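충전기·케이블 서랍 정리 노트 (README)

글쓴이: julora_desk · 5월 · 읽는 데 4분
공유 2 · 댓글 2

# Julora: 우리 집 충전기랑 케이블 목록

안녕하세요, 이 폴더는 제가 집에 굴러다니는 충전기와 케이블을 정리하면서 만든 기록이에요. 처음엔 메모장에 몇 줄 적다가, 줄이 자꾸 늘어나서 표로 옮겼고, 표가 또 길어져서 결국 README까지 쓰게 됐네요 (저도 이렇게까지 할 생각은 없었어요!). 지금은 항목이 281줄입니다. 집에 있는 것만 적은 건 아니고, 부모님 댁 서랍이랑 사무실 책상 밑 상자에서 나온 것까지 합친 숫자예요.

프로젝트 이름 Julora는 별 뜻 없어요. 폴더 이름을 정해야 해서 소리 나는 대로 지었습니다.

## 폴더에 든 것

- `list.csv` : 전체 목록. 한 줄에 물건 하나.
- `colors.txt` : 색 이름 정리. 민트, 연두, 연회색 같은 걸 제멋대로 쓰다가 나중에 맞췄어요.
- `giveaway.csv` : 나눔할 것들. 아직 못 보낸 것도 섞여 있음.
- `photos/` : 정리하면서 찍은 사진. 이름 규칙은 없고 그냥 날짜순.

`list.csv`의 칸은 이렇게 생겼어요.

- 종류 (충전기 / 케이블 / 어댑터 / 모르겠음)
- 색
- 단자 모양
- 길이 (케이블만, cm)
- 둔 곳
- 비고

"모르겠음"이 생각보다 쓸모가 많아요. 단자가 특이해서 어디에 꽂는 건지 짐작도 안 가는 애들이 꼭 나오거든요. 그런 건 억지로 분류하지 말고 일단 "모르겠음"으로 넣어 두세요. 나중에 카메라나 면도기 같은 게 튀어나오면 그때 짝을 찾아 주면 됩니다. 저는 옛날 전동칫솔 거치대 선을 그렇게 찾았어요. 칫솔은 이미 버린 뒤였지만요.

## 정리 순서

제가 한 순서 그대로 적어 볼게요. 일요일 오후 하나를 통째로 썼습니다.

1. 서랍을 다 쏟는다. 조금씩 꺼내면 절대 안 끝나요.
2. 꽂혀 있는 것끼리는 바로 빼지 말고 그대로 한쪽에 둔다.
3. 엉킨 케이블은 끝을 먼저 찾는다. 가운데를 잡아당기면 매듭이 더 조여져요.
4. 길이를 재고 색을 적는다.
5. 둥글게 말아서 끈으로 묶는다. 너무 꽉 감지 말 것!
6. 통에 넣고 통 번호를 비고 칸에 쓴다.

2번은 따로 말하고 싶어요. 저는 처음에 전부 분리해서 충전기는 충전기끼리, 선은 선끼리 모았는데요, 다 하고 나니까 어느 선이 어느 충전기랑 같이 다녔는지 하나도 모르겠더라고요. 잘 되던 조합을 제 손으로 흩어 놓은 셈이라 좀 허탈했어요. 그래서 두 번째 판부터는 짝이 있는 건 세트로 적습니다. 비고 칸에 "세트"라고만 쓰면 돼요.

묶는 끈은 Vomosel에서 나온 벨크로 끈 200개 묶음을 샀는데 아직도 한참 남았어요. 통은 Talpur 납작한 통 2개. 뚜껑이 좀 뻑뻑하지만 겹쳐 쌓기 좋고, 가격은 하나에 2,000원이었어요. 꼭 이걸 살 필요는 없고요, 과자 상자도 충분합니다.

## 색 이름에 대해서

색을 왜 적냐고 하실 수도 있는데, 저는 물건을 색으로 기억하는 편이라 이 칸을 제일 많이 봐요. "그 초록색 충전기 어디 갔지?" 하고 찾지, 출력이 얼마짜리인지로는 안 찾잖아요. 다만 초록 계열이 은근히 골치예요. 낮에 보면 민트인데 밤에 형광등 밑에서 보면 연두 같고, 같은 케이블을 두 번 적은 적도 있습니다. 지금은 창가에서 본 색으로 통일했어요. 흰색은 더 심해서 "흰색"이 목록 절반을 차지하길래 길이랑 단자까지 같이 봐야 구분이 돼요.

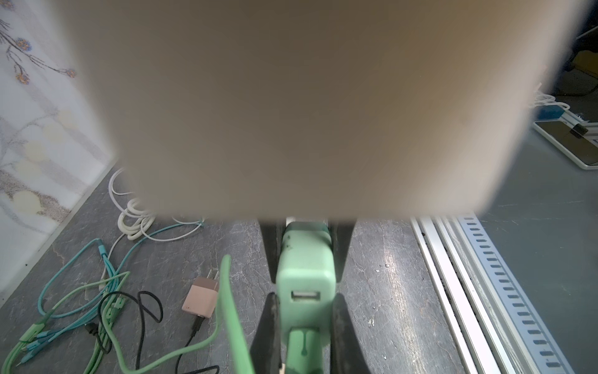
민트색 USB 충전기는 아래쪽에 같은 민트색 커넥터가 이어져 있어서 세트로 적었어요. 포트는 USB-A로 적으면 되고, 윗면에 작고 어두운 자국이 몇 군데 있어서 비고에 "자국 있음"이라고 써 뒀습니다. 옆에 둥글게 감긴 흰 케이블하고 길고 납작한 연녹색 케이블은 각각 다른 줄이에요.

Floseck 님은 납작한 케이블은 둥글게 말지 말고 지그재그로 접어서 가운데만 묶으라고, 자기는 그렇게 바꾼 뒤로 선이 꼬이는 일이 훨씬 줄었다고 댓글을 남겨 주셨어요. 길이 칸 옆에 "납작/둥근" 칸도 하나 있으면 좋겠다고 하셨고요.

오, 이건 바로 반영할게요! 다음 판 `list.csv`에 "모양" 칸을 넣겠습니다. 이미 적어 둔 줄은 하나씩 다시 꺼내 봐야 해서 시간이 좀 걸려요. 그동안 빈칸은 그냥 빈칸으로 두세요.

## 빠진 것, 틀린 것

- 이어폰 선은 안 넣었어요. 넣을지 아직 고민 중.
- 멀티탭도 없음.
- 길이는 줄자로 잰 거라 1~2cm씩 틀릴 수 있어요.
- 부모님 댁 물건은 "둔 곳"이 바뀌었을 가능성이 큼. 제가 가면 늘 다른 서랍에 있더라고요.

목록 양식은 마음대로 가져다 쓰셔도 됩니다. 칸 이름을 바꿔도 되고, 고칠 데가 보이면 댓글로 알려 주세요.

댓글 2 · 공유 2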